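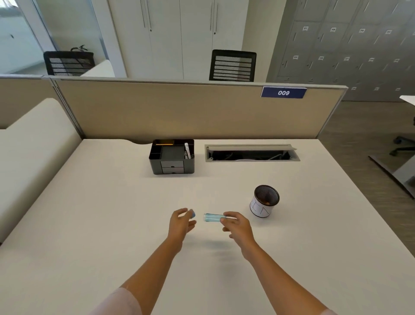 Desk 009, cap in the left hand, tube in the right.

Ticket: Cap task, left gripper opens too early on playback
Product: Varkham teaching software, two-arm setup
Opened by: Rocío Moya
Assigned to: Vidar Strömberg
Priority: Normal
Status: Closed

Rocío Moya, January 10, 2024
We are teaching the arms to take the cap off a tube and put it back on, using demonstrations done with bare hands at desk 009. Taking it off plays back fine. When the cap goes back on, the left gripper opens before the cap is seated, and the cap ends up on the desk. It happens on every run with the policy trained on the last batch of 200 demonstrations. The batch before that did not do this. Same tube, same cap, same arms. I restarted the controller and reloaded the policy, no change.

Vidar Strömberg
Does it also happen if you replay a single demonstration directly, without the policy? And what is the grip threshold set to for the left hand?

Rocío Moya
Direct replay does the same thing on most of them. Threshold is the default on both sides. If I drive the arms by remote control the left gripper holds the cap with no trouble, so I don't think it is the fingers or the air line.

Vidar Strömberg
Then the problem is in the converted files. Please send me one that fails and one from the older batch that works.

Rocío Moya
Both uploaded.

Vidar Strömberg
In the failing file the hand tracker loses the left thumb when the curled fingers cover the cap. The converter fills the gap with an open hand, and the gripper follows it. The older file has the same gap, but there it was filled with the last known value. That default changed in the July release. You would have picked it up when you updated between batches.

To get the old behavior:
1. Close the recorder.
2. In the conversion settings, change "Missing finger data" from "Open" to "Hold last".
3. Set the longest gap to 200 ms. Anything longer should be flagged for review.
4. Convert the batch again from the raw recordings. Do not edit the converted files.
5. Retrain.

Rosalía Lorente
Adding a note from the recording side. I did most of that batch. Should I hold the cap differently?

Vidar Strömberg
Turning the wrist a little so the thumb stays in view will cut down the gaps. No need to redo the old ones unless they get flagged.

Rocío Moya
Converted again. Most passed, the flagged ones are with Rosalía. Retraining overnight.

Rocío Moya
New policy seats the cap and then lets go. One run stopped with a joint limit warning on the right arm, and I will open a separate ticket for that. OK to close this one.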